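Sosden Adds Four-Drawer Model to Zular Office Storage Line

March 26, 2019

Sosden has added a four-drawer lateral file cabinet to its Zular line of office storage. The new model, the Zular 4L, is sold in black and in light gray and ships fully assembled. Orders placed through Pamby, the company's distributor for the western states, will be filled from the Rajan warehouse.

The 4L uses the same steel case as the three-drawer model, with a taller frame and a wider base. Each drawer is rated for a load of 20 kilograms and accepts letter or legal folders without added rails. An interlock allows one drawer to open at a time. The lock takes the same key blank as earlier Zular units, so offices with an existing key plan can order matching cores. 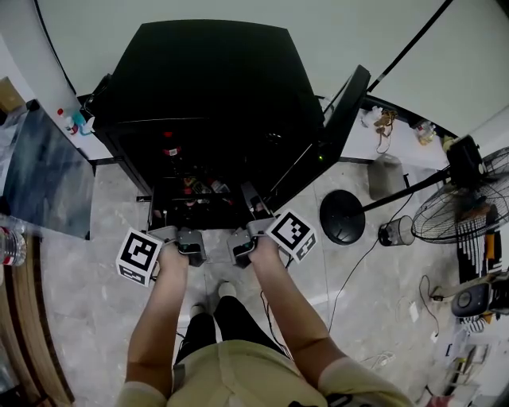
Leveling feet are adjusted from inside the bottom drawer. The case does not need to be tipped for this step. A wall bracket is included and should be fitted where the cabinet stands alone.

"Most of the requests we had were for a fourth drawer at the same depth," said Mohcine Slaoui, product manager for storage at Sosden. "The drawer slides are new. The rest of the hardware is shared with the three-drawer unit, and spare parts are the same."

List price is $373 per unit. A set of four replacement feet and a spare lock core can be ordered separately. The two-drawer Zular model remains available at $269. Deliveries of the 4L begin in July.

Dealers may request data sheets and finish samples from the Sosden sales office.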